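Brellthorpe Reviews Fellowship: progress report, second quarter

To: Ilse Desmet, Warnmont Fund
From: Raluca Bratu

Commissions

We promised you 22 long reviews by July and have published 13. Four more are in edit. I'd be wary of reading much into either figure, as our best piece so far, Marius Bălan on provincial theatre, took as long as three ordinary ones.
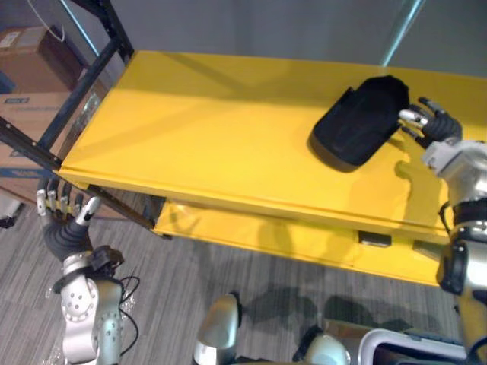 Rates went up in the spring, as agreed. Whether that brought in new writers I rather doubt. Most pitches still come from people who were already writing for us, and the open call drew plenty of film and hardly any dance.

Mentoring

Ravindra Bajpai has taken on 3 early-career critics. Two are filing regularly. The third has gone quiet, and I don't want to count her as a success in the final tally.
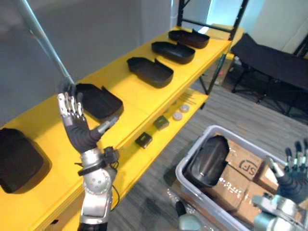 Readership

The Skisdale newsletter swap raised sign-ups for a fortnight, then they fell back. Brândușa Husar thinks a second swap would do better. I'm not convinced, and would sooner spend the money on a dance critic. Please let me know by Thursday if the fund objects to moving it.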